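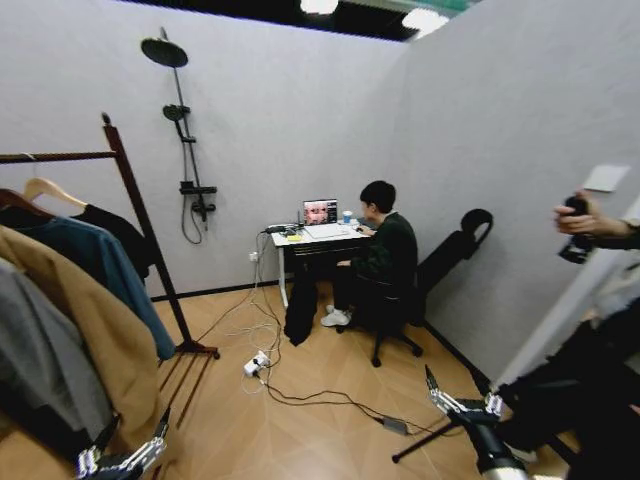

The Wavar hands in the back room, with the clothes on the left.

Home Reviews Guides Forum Contact

I've had the Wavar pair on loan from Flatgate for 5 weeks now, mostly on clothes jobs, and I really wanted to give them top marks! The fingers are lovely. The trouble is the grip fault. Twice the right hand closed on a hanger hook and wouldn't open again, and the stop button took 2 seconds to do anything – far too long if that's your sleeve in there.

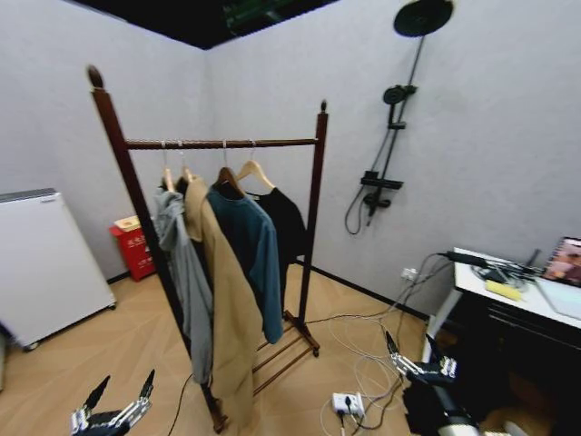

Lazarević wrote under my first post that theirs did the same at hour 37, and that new firmware cured the sticking but left the slow stop exactly as it was.

So I put the update on (108 megabytes, on our wifi, ugh) and got the same result. No more stuck fingers, same lazy stop. 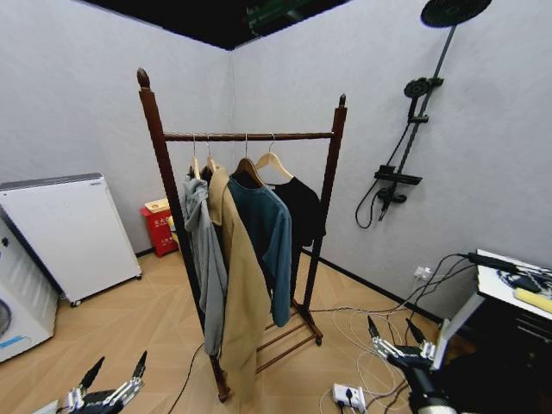
Flatgate were friendly on the phone and told me to fit the Bokness cut-off switch, sold separately. It works a treat, but I do think it ought to come in the box. Three stars from me, and keep your cables well away from the hands until you've got one fitted.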